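Clorbridge Screen Club Newsletter
4 Jan 2018

Curved or flat? Our winter monitor swap

We've wanted to do this one since October, and now that everybody's desks are back in order after the holidays, we finally can! For the past 30 days, 6 club members traded screens with one another. Half gave up a flat panel for a curved one, the other half went the opposite way, and all of them kept notes. There are 352 entries in the shared notebook, which is far more than I expected, and I've had a great time reading them.

The two models going back and forth were the Dronon flat and the Palwood curved. Same size, same resolution, both set to the same brightness on day one. After that people could change whatever they liked, and boy, did they.

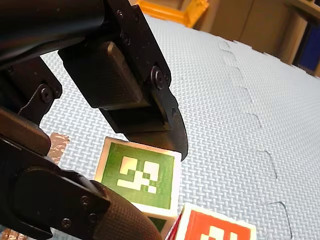 Getting used to the curve

Most of the curved group said the first evening felt strange. Straight lines in spreadsheets looked bent, and one member kept moving the chair closer and then back again. By the end of the first week those notes had pretty much dried up. What people wrote about next was the corners – on a wide screen you don't have to turn your head as much to read a clock or a chat window parked way out at the side.

Photo editing was where the curve lost fans. If you spend your evenings leveling horizons or lining up type, you may never quite trust it. Two of our members said they went back to an old laptop for that kind of work, just to check.

Reflections came up a lot too. The Palwood picks up a lamp behind you and smears it into a long streak, where the flat Dronon gives you a small bright spot you can usually dodge by tilting. Move the lamp before you blame the panel!
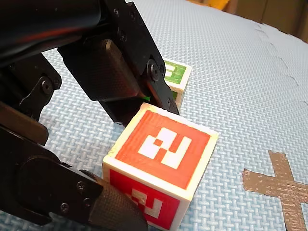
Going back to flat

I figured this group would have nothing to write about, and I was wrong. Members who had used a curved screen for years noticed right away how much the edges of the flat panel dimmed when they sat close. Sliding the stand back four inches fixed it for everyone who tried it (if your desk is deep enough, mine isn't). They also loved being able to share the screen with somebody sitting next to them, with no fighting over the middle seat.

Color was a closer call. Out of the box both monitors ran too blue for my taste, and both have a warm setting hidden under the picture menu.
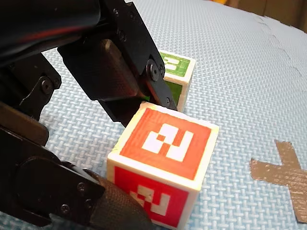 We used the free Do test patterns for the gray steps, and I'd really encourage you to run them on whatever you have at home. They take a few minutes, and the darkest steps are the ones to watch. If the first few blocks melt together, raise the black level one notch and look again with the room lights off. Several of us had been living with crushed shadows for years and had no idea – movies look like a whole new thing now.

So who kept what? 4 of the six went home with the type of screen they started with, and two have asked to hang on to the curved one a little longer. I'm happy to let them, as long as the notes keep coming. The notebook is open to all members, so go have a look, and if you'd like a spot in the next swap, put your name on the sheet by the door with your desk depth next to it.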